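From the simulation bench: keeping the virtual living room in good order

By Iara Retamal

Many readers of this newsletter know Nasholm as the mobile robot which drives along our corridor in the afternoon. Fewer people know that Nasholm has also a simulated cell, and that this cell needs maintenance in the same way as the real machine. In June I took over this work from Philomena Nartey, and she asked me to write down how we do it.

The cell is a living room. There is a glass table, a sofa, a door, and a set of small objects which the robot must find and approach. Zaidi is our name for the program that loads the room and places the objects. Flaso is the checking script. It runs every night at 2 and leaves a report for whoever comes first in the morning.

My first task each day is to look at the room through the robot's own cameras before I start any job. The report from Flaso can be all green and the room can still be wrong. Numbers tell me that an object has a position. They do not tell me that it is lying in the air two centimeters over the table.
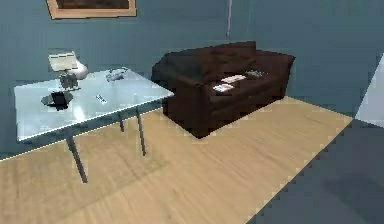 The glass table and the sofa in the simulated room, with a remote control near the middle of the tabletop.

Glass is the surface that gives us the most work. It reflects light in a bright band, and our depth model does not like this. For a long time we had the setting for reflection too high, and the detector put boxes on the shine. Philomena reduced it in small steps. Each step she tested with 12 short drives, always from the same starting point, and wrote the result in the log. Please do not change this value without speaking with one of us.

The second thing we check is contact. Every object on the table must rest on it, with no gap and no sinking. When an object sinks even a little, the physics engine pushes it out again, and the object starts to tremble. A trembling remote control looks harmless, but it makes the whole simulation slow, and after some minutes it may jump to the floor. The repair is simple. Open the object in Zaidi, set the collision shape again, let it drop from a low height and save the position where it stops.
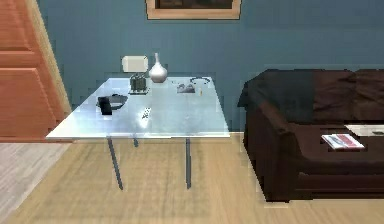
Thin objects are more difficult than thick ones. Magazines, cards and sheets of paper have almost no height, so the collision shape has to be made by hand. I keep a list of these objects with the thickness I used. If you add something flat to the library, please add a line to the list also.

Then comes the camera mount. In the simulation a mount cannot become loose, of course, but the file that describes it can be wrong after an update. In my second week somebody (it was me) saved the mount with an old angle. All drives of that night, 56 of them, had to be repeated. Now Flaso compares the mount file with the drawing of the real robot and stops if there is a difference.

We also keep the near distance of the camera under control. This is the distance under which the renderer does not draw anything. If it is too large, the robot can look through a wall when it stands close to it. If it is too small, surfaces that are far away begin to flicker. We test it by driving slowly toward a large flat surface and looking at each picture on the way.

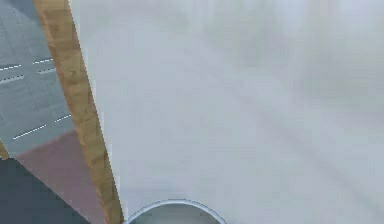
Close views are useful for the textures too. A wood pattern that looks fine from the other side of the room can be coarse when the camera is near, and the borders between materials show steps. We accept some of this. Bindum, the computer that renders at night, has limited memory, and I prefer to spend it on the objects the robot must recognize.

Once a month I restart Bindum, empty the texture cache and load the room fresh. After the restart I run 5 drives by hand before the night jobs are allowed again. The procedure is in the shared folder, under the name of the cell.

If you see something strange in the room, send me the drive number and the time in the log. A screenshot is welcome, but with the drive number I can repeat the drive and look for myself.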